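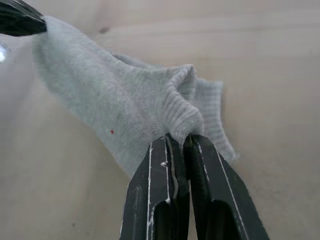

Laundry is the theme of our open day this year, and the questions have been coming in ever since the notice went up at the Baird building, so we've gathered the usual ones on this page and tried to answer them as fully as we can. If you visited us before, you may remember the stacking blocks and the bottle sorting, and we were fond of those too, but cloth is where most of our effort goes now. A gray ankle sock held at the toe by one gripper and pinched near the heel by another, with the cuff hanging free, is a good taste of what you'll be watching at the main table. Please read through before you write to us — there's a fair chance your question is somewhere below!

When is it, and how long should we plan to stay?
The open day is in January, and the doors open at 10 in the morning and close at 4 in the afternoon. The demonstrations run for 20 minutes each with a short break in between, so that people can move up to the front or wander off for coffee. Most families who came last year told us they had meant to look in quickly and ended up staying until lunch, so you may want to leave yourself a little slack.

Do I need a ticket?
Admission is free, but we do ask you to reserve a time for the main demonstration, as the Sirnov room is not a large one and we'd hate to turn anybody away at the door. The rest of the building is open to walk in as you please. Last year we welcomed 1,983 visitors over the day, which made us very happy and also used up every paper cup in the place. We have ordered more.

What will the robots be doing?
Mostly handling socks, small towels and children's T-shirts. The team will start with single items, picking them up and stretching them out between two grippers, and then go on to matching and folding. After lunch we switch to the mixed basket, where everything goes in together and the robot has to sort out what it's got hold of. It's slower than the morning program, and some of us like it better for that.

Why socks, of all things?
We get this one a lot, and it's a fair question. A box keeps its shape when you pick it up. A sock sags and twists, and it looks different every time you put it down, so a robot has to keep working out which end is the toe and which is the cuff. Our Cladetero project has spent a good long while on exactly that problem, and the people at the table will gladly talk about it for as long as you care to stand there.

Will it always work?
No, and we'd ask you to be patient with it. Things get dropped, and now and then a sock ends up inside out. The team doesn't hide the failures or stop the demonstration for them. They'll tell you what they think went wrong, and then they'll try again.

Can I bring a sock of my own?
Yes, please do! Clean ones only, and nothing with beads or buttons sewn on. There's a tray by the entrance for them — put a name tag on yours and collect it before you leave. Thick hiking socks are welcome, though the results can be a bit mixed.

Is it suitable for young children?
Very much so, though we suggest age 5 and up for the main demonstration, as there is some sitting still involved. Younger ones are welcome in the craft corner on the ground floor. All children need to have a grown-up with them, and everybody stays behind the yellow line while the arms are moving.

May I take pictures?
Of course. Please leave your flash off near the tables.

How do I get there, and where do I park?
The Baird building is at the far end of Beswood Park, past the pond. Visitor parking is in the north lot, and it does fill up by late morning. The Beswood bus stops right at the gate. There is step-free access through the side door and an elevator to all floors.

Is there anything to eat?
Coffee, tea, soup and sandwiches are served in the lobby until 2. You're also welcome to bring your own lunch and eat it in the lobby, but no food or drinks in the Sirnov room, please.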